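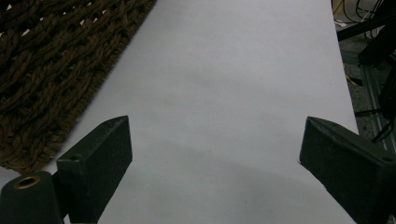

Das Papier aus dem Tal

In Kalitz wird seit Generationen Papier gemacht, und seit Generationen wird darüber gestritten, ob sich das lohnt. Die große Fabrik am Fluss hat vor Jahren geschlossen. Übrig ist die Werkstatt Dreleck am oberen Wehr, ein Backsteinbau mit undichtem Dach, in dem an vier Tagen der Woche geschöpft wird.

Die Arbeit beginnt mit dem Auflösen der Fasern. Verwendet werden Baumwolle und Leinen, meist Verschnitt aus Nähereien. Der Stoff läuft mehrere Stunden im Holländer, bis er so fein ist, dass er sich im Wasser gleichmäßig verteilt. Danach kommt er in die Bütte. Ein geübter Schöpfer schafft bis zu 70 Bogen in der Stunde, an schlechten Tagen deutlich weniger.

Die Bogen werden gepresst und auf dem Dachboden zum Trocknen aufgehängt. Im Sommer geht das schnell. Ab November zieht feuchte Luft vom Fluss herauf, dann hängt das Papier manchmal eine Woche, und die Fenster bleiben zu. Geheizt wird nur mäßig, denn zu schnell getrocknetes Papier wellt sich. Wer es trotzdem glatt haben will, muss es ein zweites Mal pressen.

Verkauft werden zwei Sorten. Hilia ist die leichtere, ein Briefpapier, das vor allem für Einladungen bestellt wird. Phan ist schwerer und für Aquarell und Druckgrafik gedacht. Die Oberfläche ist kaum strukturiert, was manche Maler stört und Drucker freut. Im vergangenen Jahr gingen 473 Pakete aus dem Haus, 83 davon ins Ausland – vor allem in die Niederlande und nach Dänemark.

Reich wird damit keiner. Die Pacht ist niedrig, das Wasser kommt aus einem eigenen Brunnen, aber der Holländer ist alt, und Ersatzteile müssen angefertigt werden. Zuletzt stand er drei Wochen still, weil eine Welle gebrochen war. In der Zeit wurde sortiert und geschnitten.

Eine Schöpfform hält bei guter Pflege 30 Jahre. Siebmacher, die sie reparieren können, gibt es in der Gegend nicht mehr, deshalb gehen beschädigte Formen per Post nach Süddeutschland. Zwei liegen dort gerade.

Die Werkstatt kann donnerstags besichtigt werden. Schöpfen dürfen Besucher auch – Gummistiefel stehen neben der Tür.

Erschienen am 10.05.2019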